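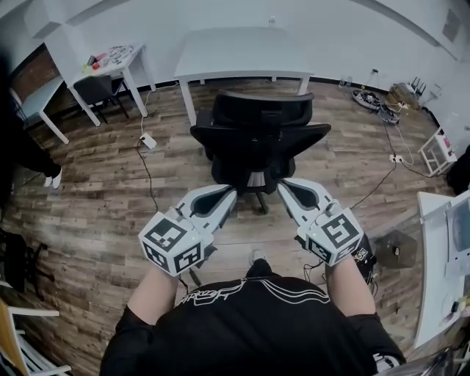
La jornada de puertas abiertas de Tudach empezó a las nueve, en la nave que la empresa tiene en Dilemside, y estuvo dedicada a las estufas de pellet y a su mantenimiento fuera de temporada. Fuimos dos compañeros de la tienda. Nos recibió Shahnaz Wickramasinghe, responsable de servicio técnico, y antes de entrar en el taller nos habló de dónde se colocan los aparatos. Un suelo de tablas de madera como el de la foto pide una placa de protección debajo de la estufa y delante de la puerta, y en Tudach no dan por terminada una instalación sin ella. La venden en vidrio o en chapa de acero. El vidrio se limpia mejor, pero hay que sellar el borde o se mete la ceniza por debajo.

El grupo era pequeño, casi todo instaladores de la zona y algún distribuidor. La visita siguió por la línea de montaje del modelo Ededley, una estufa de aire con depósito superior. El cuerpo llega ya soldado y aquí se montan el tornillo sinfín, el motor de extracción, la resistencia de encendido y la placa electrónica. Cada unidad pasa después por el banco de pruebas, donde se enciende y se mide el tiro. En lo que va de año han salido de esta nave 3171 estufas.

La parte más útil para nosotros fue la del taller de reparaciones. La mayoría de las averías que entran en otoño vienen de aparatos que se apagaron en marzo y se dejaron tal cual, con el depósito a medias. El pellet coge humedad, se deshace y atasca el sinfín. Tenían uno desmontado sobre el banco y costaba sacar el serrín apelmazado incluso con un destornillador. También nos enseñaron una junta de puerta endurecida y un codo de humos con más de 4 centímetros de hollín.

Las indicaciones que dan a sus clientes al acabar el invierno son estas:

Vaciar el depósito y aspirar el fondo.
Limpiar el brasero y el cajón de cenizas con el aparato frío.
Deshollinar el conducto y revisar la te de registro.
Comprobar la junta de la puerta con una tira de papel.
Desenchufar la estufa.

Pregunté por el modelo Panyasiri, el de leña, que tuvimos en catálogo. Se sigue fabricando, pero solo bajo pedido y con un plazo de 5 semanas. Los recambios se mantienen, incluidas las placas de vermiculita, que se piden por referencia y no por medidas.

Después del café hubo una demostración de encendido invertido, con los troncos gruesos abajo y la astilla arriba. El cristal tardó bastante más en ensuciarse que con el encendido de siempre. Salimos pasada la una con la tarifa nueva y un juego de juntas de muestra. El aparcamiento de Dilemside es pequeño, así que conviene llegar pronto o dejar el coche en la calle de atrás. La próxima jornada será en marzo y hay que apuntarse por teléfono.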